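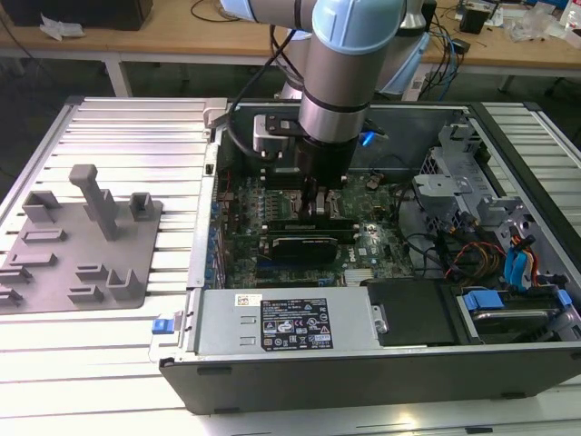 *Open computer tower on its side on the slotted table.*

**Progress report on the Meltia packaging book, March 24, 2021**

Hello all,

Quick catch-up on where your money has gone since December. Short version: the book is further on than I'd feared, the budget is fine, and I've changed my mind about the cover (again, sorry).

The text is finished apart from the chapter on Wolar. I had it down as a simple piece about their biscuit tins, but then their archive sent over a box of old label proofs and I couldn't leave them out. Some are gorgeous – hand-drawn lettering, odd greens, pencil notes to the printer all down the margins. I've given them a spread of their own and cut my waffle about typefaces to make room. It reads better for it.

Picture permissions are slower. Mercado have cleared everything, including the soap wrappers I'd been told we'd never get. Fistov have agreed in principle but want to see the layouts before they sign, so those go over to them next. If they say no to the matchboxes I'll need to rework the opening of chapter two, and I'd rather not, as I'm fond of it! 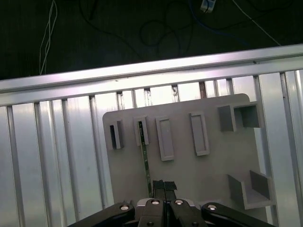

**Will the print run still be 600?**

We've gone down to 300 for the first printing, with the option of a second at the same unit price if the bookshops come back for more.

The saving on that pays for the better paper. I had test sheets done on both stocks and the cheaper one made all the reds look like tinned soup. The uncoated one holds colour nicely and feels right in the hand, so I've gone with it.

On the cover: the die-cut window is off. It looked lovely on the dummy but the edges caught every time I slid it into a bag. The new version is plain board with the title blocked in dark blue, and a belly band for the blurb.

Spending to date is £2,078, mostly scanning and the test sheets, and the receipts are in the shared folder. I haven't touched the money for the launch yet. Still to do are the index, the captions for the Wolar spread and a proper proofread by somebody who isn't me.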